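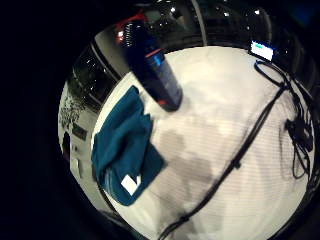

For most of its history, the Prelora League has treated the middle innings as the property of its starting pitchers. A club that could send the same man to the mound for the first seven innings was considered well run, and a club that could not was considered short of talent. That view has shaped how the players' lounge at Mahrous Park is talked about as well. It was long a place where relief pitchers sat out the early part of the evening around a white table with a dark blue bottle on it, knowing that the bullpen phone would probably not ring before the eighth. Over the past two seasons, that routine has disappeared.

The Mahrous club now makes its first call to the bullpen earlier than any other team in the league. In July, its starters completed six innings only four times. The club nonetheless finished the month with the best record in the circuit and moved from fifth place to second, a position it held through the final week of the regular season.

The change began with a review of the club's own results. The front office studied every plate appearance against its starters over three seasons and sorted them according to how many times the batter had already faced the pitcher that evening. Opposing hitters batted .247 the first time through the order. The third time through, they batted .284, and nearly all of the difference came on extra-base hits. The figures were presented to the coaching staff during the winter, and the staff was asked to draft a pitching plan that would limit those third meetings.

The plan adopted for the season set a working limit of 70 pitches for three of the five starters. The remaining two, both veterans with established records of pitching deep into games, were permitted to continue at the discretion of the pitching coach. Four relievers were assigned to what the club calls the bridge, meaning the fifth, sixth and seventh innings. Each was told before the series opened which days he could expect to work and which days he would be held back.

Acceptance did not come at once. Under the league's scoring rules, a starting pitcher must complete five innings to be credited with a win, and several members of the staff had contract bonuses tied to that statistic. The club rewrote those clauses before opening day, replacing wins with games started and days on the active roster. Club officials regard the revision as the most important administrative step of the year, and two other teams have since asked for the language.

The relievers faced a different adjustment. Pitchers accustomed to a single inning were asked to record five or six outs, often with a long wait on the bench between them. The training staff shortened the warm-up routine and moved weight sessions to the morning after an appearance. The four bridge relievers threw a combined 284 innings, and none of them spent time on the disabled list.

Rival clubs have taken different lessons from the season. Fledard, which won the pennant, continued to rely on its starters and led the league in complete games. Its ballpark is the largest in the circuit, with deep alleys that forgive a tired fastball, and its management sees little reason to abandon a method suited to the grounds. Dadevetti attempted a version of the Mahrous plan in July but gave it up after three weeks, having used the same two relievers on nine of 12 days. Its bullpen posted the highest earned run average in the league in the closing month.

The league office has been watching the length of games. Pitching changes add time, and Mahrous contests ran longer than the league average throughout the summer. A proposal to limit the number of mound visits will be considered at the winter meetings, along with a separate measure requiring a reliever to face at least two batters. The Mahrous club has said it would support the first and oppose the second.

Attendance gives the club some confidence that its followers do not object. A total of 670 new season tickets were sold for the coming year before the playoffs had ended, and the section directly behind the home bullpen was the first to sell out. The club intends to add two rows of seats there before opening day.

Spring roster invitations will be mailed next month. Of the pitchers expected to receive one, more than half have worked as both starters and relievers.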